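# Session 6 notes: gathering your own examples

Hello again! These are my notes for the practical half of the module, tidied up a bit after several of you asked what I'd scribbled on the board. Read them before you come to the lab in May, and bring your log sheet.

Last time we looked at the Lutamdale set, which has 3,602 episodes in it. Sounds like loads. Then Teun Bosman went through the lot and threw out everything with a missing camera stream, a late start or a task label that didn't match the action, and 1,083 were left for the pouch tasks. So please don't get too excited by the big number on the front page of any data set — ask what's left once somebody fussy has been through it.

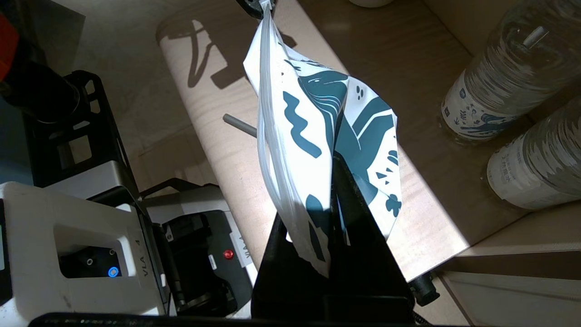 Soft things are where most of you will struggle, so let's start there. A mug keeps its shape wherever you put it. Cloth folds differently every single time, and a learner that has only met one sort of fold will be lost when it meets another (I lost a whole afternoon to this in my first year of teaching the course). Crumple the pouch afresh before each episode. Don't smooth it out to be kind to the robot!

A few house rules for recording:

- Start and end every episode with both arms in the rest pose.
- One task sentence per episode, typed in before you begin.
- Fumbles are fine if you recover. Keep them in and write "recovered" in the notes column.
- If you bump the table, stop, mark it as a discard and go again. 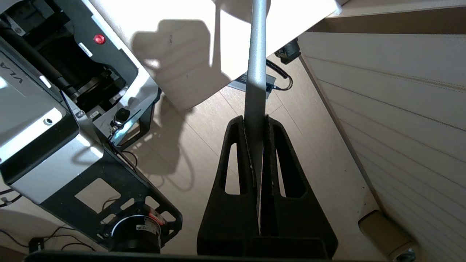

Now, cameras. We record from the wrists as well as from the head, and the three views disagree about what matters. The head view gets you the layout of the furniture and where both arms are. A wrist view gets you the last few centimetres, when the fingers are closing, and often very little else. When you replay an episode, watch each stream on its own first. You'd be surprised how often a grasp that looks lovely from above is hanging on by a corner when you see it from the wrist.

Akgül is the replay tool we'll use, and Plisov is where the finished episodes get uploaded. Do them in that order, please.
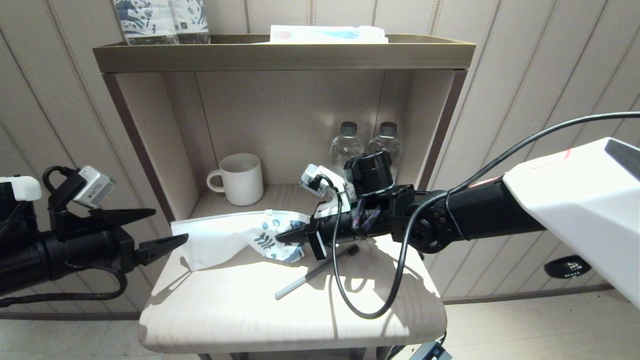

How many do you need? For the coursework, each group collects 800 and we pool them. The Drestum handout says 900, but that was last year's figure and I haven't got round to changing it, sorry. Split them evenly between left-hand and right-hand starts, and swap drivers often — everyone has little habits on the controls, and the model will happily copy yours.

For next time: pick one discarded episode from the Lutamdale set, replay all three streams, and write half a page on whether you'd have kept it. Teun will collect them at the start of the session.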